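Tredska Round Tablecloth

We've been making table linens at Hidberg for 20 years, and the Tredska is the one we keep putting on our own tables at home. It's a heavy, soft-washed cotton cloth cut in a true circle, so it falls evenly the whole way around (no corners dragging on the floor!).

The cotton is 234 gsm, woven in Magaña and hemmed in our workroom in Pruvuvthorpe. That weight makes a real difference. It hangs in loose, easy folds, stays put when somebody reaches for the bread, and feels lovely under your hands during a long dinner. Enda Mulligan mixed the dyes, and the grey-green took most of April to get right. We love it with white plates, with old brown pottery, with pretty much anything from the fall garden.
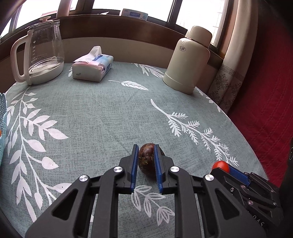

Grey-green cloth on a round table, with a glossy chestnut.

Details
100% cotton
Round, single piece, no center seam
Mitered hem with matching thread
Colors: grey-green, oat, brick

Care
Machine wash warm with like colors. Tumble dry low, or line dry and shake it out while it's still damp. Iron on the back if you like a crisp look; we usually don't bother. Expect it to shrink up to 5% in the first wash, and we cut it a little generous with that in mind.

Napkins in all three colors are back in stock from Wed 13 May. Fabric swatches are free, just ask.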